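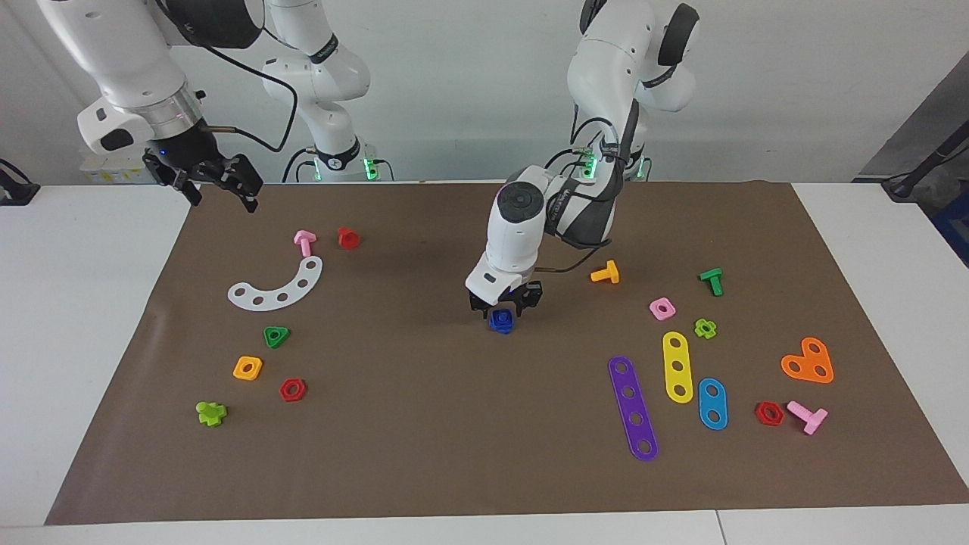 Who can take part in the Noseva beta test?
Anyone who checks digital photos or video as a part of their work, also in small offices with one computer.

We are looking for 61 testers for version 442 of our image verification software. You will install the test build, open your own files in it and write to us when a report comes out wrong. The test starts in October and needs three hours per week - evenings are fine. Each tester receives 300 dollars and a one-year license.

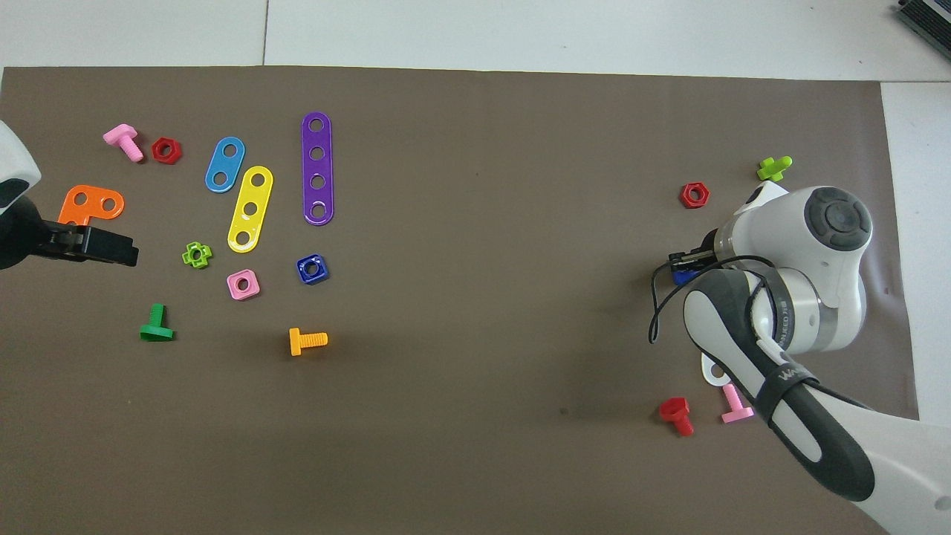

Felista Rotich asked if old Mekier project files will open in the new build. They will, but please keep a copy.

To apply, send a short letter to Iñaki Sarmiento with your operating system and the file formats you use most. Applications close on Sun 9 June.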